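Tabletop Layout for a Shared Workroom
Project report, Letley course in Interior Planning
Feb 4, 2024

1. Background

Our group was asked to plan one white table in a workroom that many people pass through. The table has to stay clear enough to work on and still look cared for. We called the plan Quinlan and limited ourselves to 4 rules, so that they would fit on one card.

2. Flowers

We wanted one decorative item and chose flowers in pale pink and white with light green leaves. The cream pot is printed with dark reddish-brown lettering and suits the white top. The blooms spread well past the rim, so the pot needs more room than its base suggests.

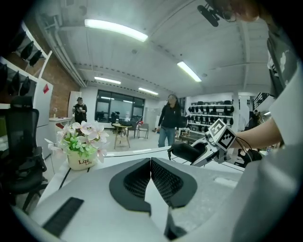

3. Lines and working area

A black line is set in from the edges of the table and marks the working area. A smaller black-outlined square sits inside it, toward one corner. Small items such as a pouch or a glasses case go near the square — people look there first when something is missing. Flowers stay in a corner.

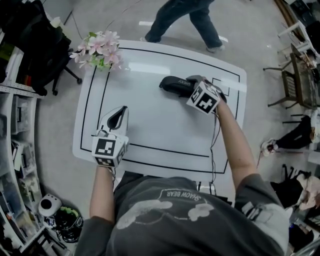 The glossy top was the part we argued over most. It wipes clean easily, but overhead lights leave bright streaks on it, and a matte mat would hide the lines. We left it bare.

4. Remaining work

The card with the rules still has to be printed. In March we will repeat the plan on a second table and ask 11 users which layout they prefer.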